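Neues aus dem Haus: Kartons, Klebeband und ein bisschen Wehmut

Liebe Kolleginnen und Kollegen, liebe Freundinnen und Freunde von Flumora,

wer in den letzten Tagen bei uns oben war, hat es schon gemerkt: Wir sind mitten im Kartonthema. Der Umzug unserer Musterabteilung in die neuen Räume bei Platari rückt näher, und seit Anfang April wird sortiert, gefaltet, beschriftet und wieder umsortiert (ja, auch das!). Ich hatte mir fest vorgenommen, mich diesmal kurz zu fassen, aber ihr kennt mich, und über Verpackung kann man nun einmal erstaunlich lange reden.

Angefangen hat alles mit der Frage, ob wir neue Kartons kaufen oder die alten noch einmal benutzen. Rocío Calvo hat im Lager nachgesehen und kam mit der Zahl 729 zurück, so viele gebrauchte Schachteln liegen dort nämlich, vom kleinen Versandkarton bis zur großen Kiste für die Stehlampen. Da war die Sache schnell entschieden. Es wäre doch schade, gute Wellpappe wegzugeben, nur weil sie schon einmal unterwegs war, und ein bisschen Gebrauchsspur darf man einem Karton ruhig ansehen. Im Besprechungszimmer nehmen wir uns jetzt Stück für Stück vor und schauen vor allem auf die Mittelnaht, denn die muss am meisten aushalten.

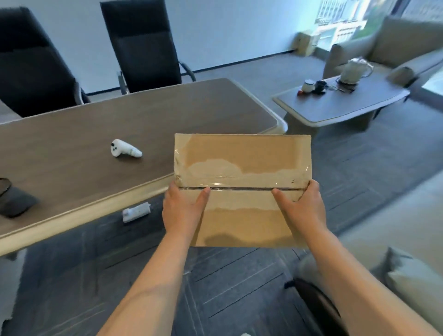 Mebrat Workneh hat dafür eine kleine Regel aufgestellt, die sich inzwischen alle gemerkt haben: erst fühlen, dann kleben. Man fährt mit dem Daumen einmal an der Naht entlang, und wo die Pappe weich nachgibt, kommt der Karton zum Altpapier. Ist sie noch fest, darf er mit. Breites, durchsichtiges Band hat sich bei uns am besten bewährt, und zwar ein langer Streifen in einem Zug über die ganze Naht. Kleine Falten im Band sind übrigens kein Drama. Ich habe am Anfang jede einzelne wieder abgezogen und dabei regelmäßig die oberste Papierschicht mitgenommen, was den Karton natürlich nicht besser gemacht hat. Inzwischen streiche ich das Band einfach glatt, so gut es geht, und lasse es dann in Ruhe.

Sehr gemütlich ist es dabei auch, das muss ich erzählen! Der Wasserkocher steht griffbereit auf dem niedrigen Tisch, und wer eine Pause braucht, setzt sich in einen der Sessel und trinkt einen Tee. Die Sitzecke wird erst ganz zum Schluss eingepackt, das habe ich mir ausbedungen. Irgendwo muss man schließlich sitzen und überlegen, in welchen Karton die Schlüsselanhänger von der Messe gehören (Vorschläge bitte an mich, ich bin ratlos).

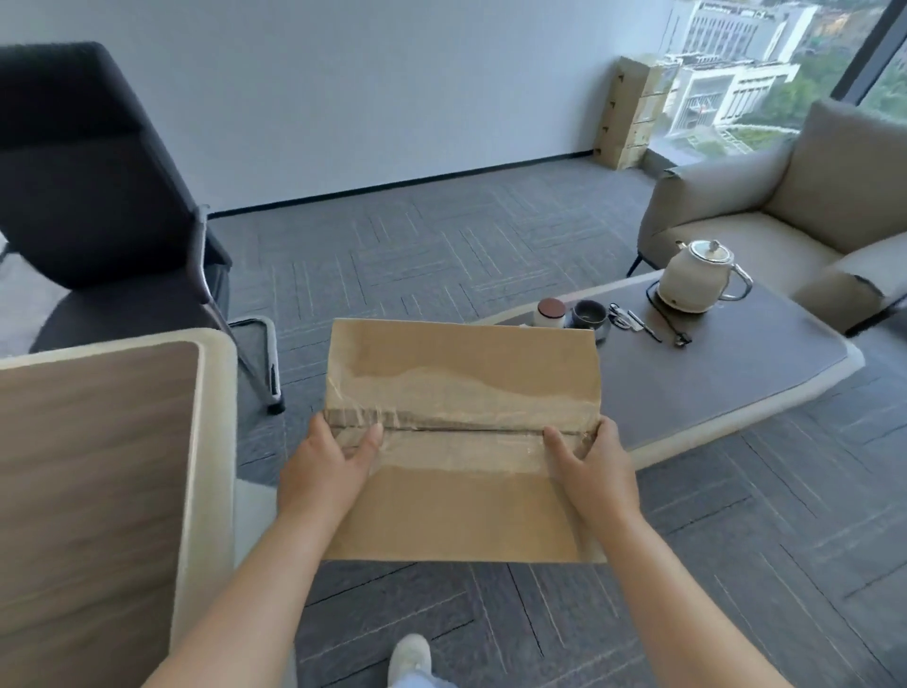
Muss ich meine Kartons selbst beschriften?
Bitte ja, und zwar auf einer kurzen und einer langen Seite, mit Name und Zielraum. Den Inhalt braucht ihr nur in Stichworten dazuzuschreiben, »Stoffmuster Frühjahr« genügt vollkommen. Schreibt bitte direkt auf die Pappe, auf dem Klebeband verwischt der Stift so leicht.

Dann noch ein Wort zum Gewicht, weil es beim letzten Umzug doch den einen oder anderen Rücken erwischt hat. Mehr als 20 Kilo sollten in keinen Karton, auch wenn noch Platz ist. Bücher und Kataloge kommen in die kleinen Formate, Kissen und Decken in die großen. Wer unsicher ist, hebt den Karton kurz an und fragt sich, ob er ihn gern zwei Treppen hinauftragen würde, denn bei Platari ist der Aufzug für Möbel reserviert.

Und die Wehmut aus der Überschrift? Nun ja, die gilt der Aussicht. Ich habe in all den Jahren viele Telefonate an diesen bodentiefen Fenstern geführt, mit Blick hinunter auf den Sportplatz und die Straße, und ich werde das vermissen. In den neuen Räumen schauen wir in einen Innenhof mit Kastanie. Das wird bestimmt auch schön, aber ich bleibe bis zum Schluss noch ein paar Mal extra am Glas stehen, gern auch mit einem Karton in der Hand. 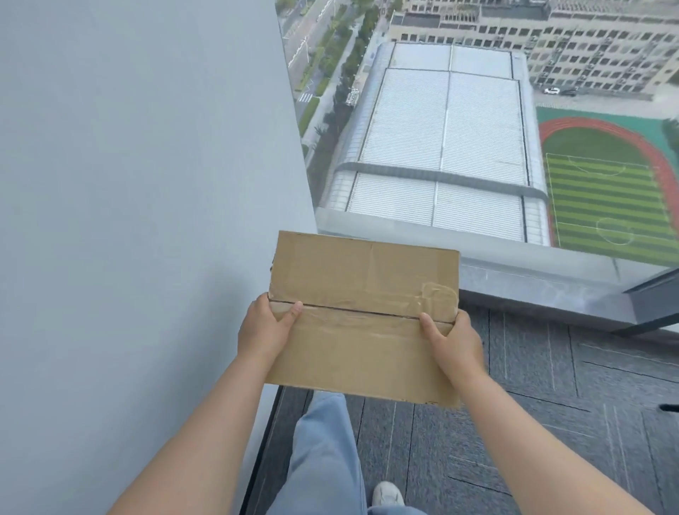 Termine und Kleinigkeiten

Wer noch leere Kartons zu Hause hat, darf sie gern mitbringen, am liebsten flach zusammengelegt. Klebeband und Stifte gibt es bei Rocío. Die Packlisten sammelt Mebrat, bitte auch die unvollständigen, die ergänzen wir dann gemeinsam. Den Schlüssel für das Lager holt ihr wie immer am Empfang ab.

Herzliche Grüße aus der Redaktion, 20. April 2025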